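Fridge task stoppages: questions and answers
Brelodwood kitchen trials, updated Dec 10, 2021

Why was the fridge task stopped in May?
The right arm stalled during a bottle pick from the door bin. The controller logged fault 354 (grip force held above limit) and froze with the hand closed. The arm stayed powered the whole time.

Which pick is affected?
Bottles lying on their side in the bin. Upright bottles have not produced the fault. With a bottle on its side the fingers close over the rounded end and the wrist has very little room to turn.

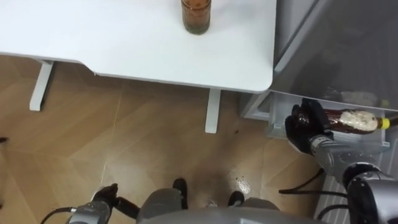 Right hand on a bottle in the door bin, fridge door open.

Can I pull the bottle out of a stalled hand?
No. Press the stop, wait 40 seconds for the Nondell drives to discharge, then use the manual release on the wrist. The fingers can close again if the drives are still live.

What about liquid on the floor?
Stop the run and wipe it up before anyone or anything moves. The feet have poor grip on a wet plank, and the cables lie low enough to sit in a spill. If a cable connector has got wet, swap the cable and tag the old one.

Is the drawer task affected too?
Yes, by a different fault. On "close drawer" the arms could be sent inwards together and the grippers could touch. Beltidex traced this to an old arm spacing value that was restored after a restart. Version 2 of the settings file corrects it.

Where should I stand?
Outside the reach of both arms, with the stop in your hand. Gloves do not protect against a closing gripper.

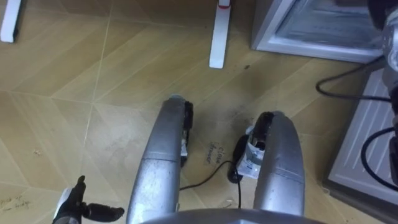
Torbjørn Løken wrote in to say that he had loaded the new file and still got the old spacing, until he did a full power cycle. A restart from the menu was not enough on his unit.

Do I need a full power cycle, then?
Yes. We have added it to the instructions. Switch off at the wall and check the spacing value on the Engström panel before enabling the arms.

Has fault 354 been fixed?
Not fully. The grip limit was lowered and we have run 1,140 picks since. The fault came back on 2 of them, both with bottles on their side. Keep those out of unattended runs for now.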